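Ticket: Rekov mixing bowl set, bowls stick together when nested
Status: open

I bought the set from Palomino in March. After washing, two of the bowls lock together and I can not pull them apart without force. The shop page says they nest freely.
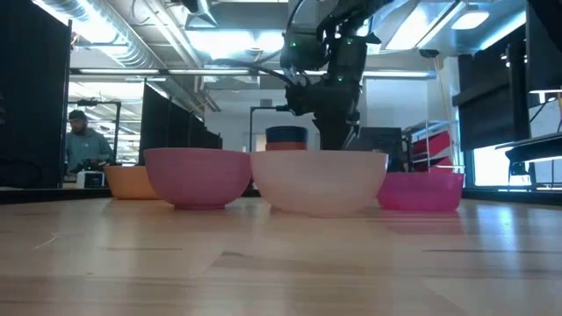 The sizes are maybe the problem. I measured the rim of each bowl again at 9 in the morning. The pale pink one is the largest on the table, and the dusty rose one has a narrow foot, so I tried first with these two. They separate well when dry. With 500 ml of warm water left between them they stick -- every time.

Update: cooking oil on the rim helped for one day only.
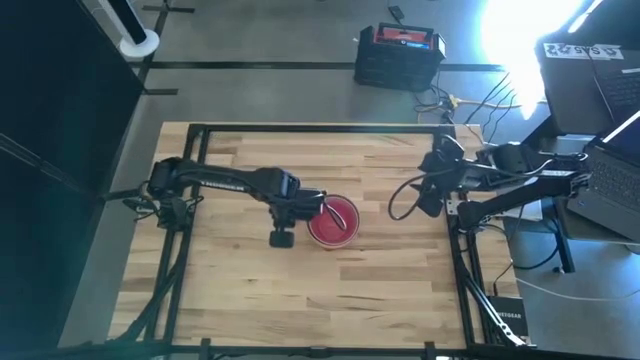
Skevar support asked me for the weight of the full set. It is nearly 900 g. Please tell me if I can exchange only the two bowls.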